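The Tuvberg IV Practice Arm: A Semester With the Limb

Our skills lab has owned a Tuvberg practice arm since January, and in that time it has been stuck by first-year nursing students more often than I care to think about. It has never fainted or asked to speak to whoever was in charge, so it's already ahead of most of my early patients.

The arm comes from Lotine in a long gray case with two replacement skins, a coil of vein tubing, a fluid bag, a stand, and a bottle of fake blood concentrate that stains exactly the way the label says it won't. We paid $182 for the skin-and-vein refill pack on top of that. Buy the refill pack. You'll want it by week three.

Setup took me 25 minutes the first time and 10 every time after. The manual is fine up to page 12, where it asks you to "seat the antecubital junction firmly" and then moves on to cleaning as though we had all agreed on what that meant. Marlene Després, who runs the evening section, worked it out with a hemostat and some language I won't repeat. The trick is to wet the tubing first and twist as you push.

Once it's together, the feel is good. The veins roll a little under your finger, the skin drags on the needle about the way skin does, and you get a proper flash of red in the chamber when you hit. Students who trained on our old foam block tended to jab as if they were testing a cake. A couple of sessions on the Tuvberg and most of them had slowed down and started anchoring the vein with a thumb.

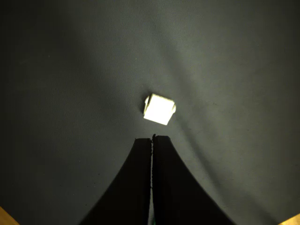
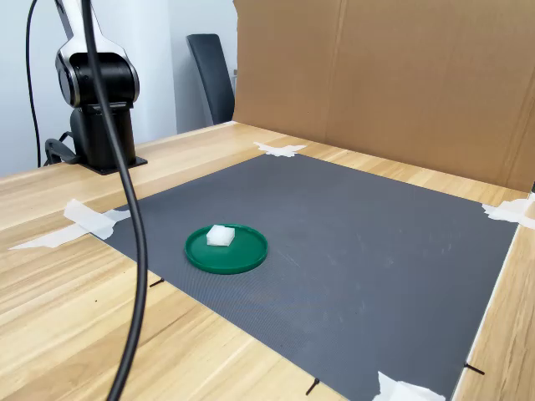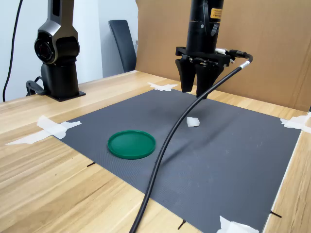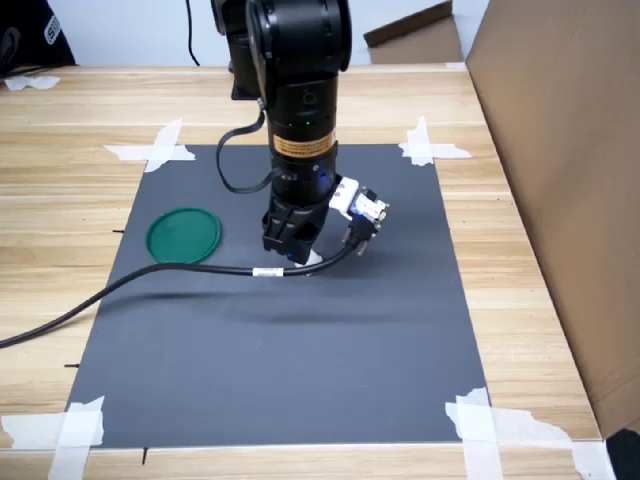 Photos: Thaddeus Pruitt

The hand veins are another matter. They sit too close to the surface and stand up like garden hoses, so everybody gets them on the first try and walks away feeling gifted. I now make people start at the forearm and keep the hand for morale.

Leaks are my main complaint. Lotine says the skin reseals after each stick, and it does, for a while. After that the favorite spot just below the elbow begins to weep, and you are mopping. Rotating the arm on its stand between students spreads the wear — if you can get the stand to turn, which takes two people and a knee. Put a towel down before you do anything.

We had a McIntyre arm on loan for comparison. It costs more, leaks less, and has a wrist that bends, which is nice for practicing positioning. The skin is stiffer, though, and its one color choice is a sort of boiled ham. Pledilen makes a cheaper one that straps over a real person's forearm. I like the idea, and it gets students talking to the human attached. I'm less keen on being the human attached.

Cleaning the Tuvberg is simple enough: flush with water, push air through with the big syringe, hang it up to drain. Skip this once and the tubing smells like a fish tank by morning. Ask me how I know, or ask Marlene, who'll tell it with more feeling.

Customer service was quick. I wrote to them about a cracked clamp and had a new one within the week, along with a second bottle of the blood concentrate, which I hadn't asked for and have put on a high shelf.

Four stars. I'd give it four and a half if the stand turned.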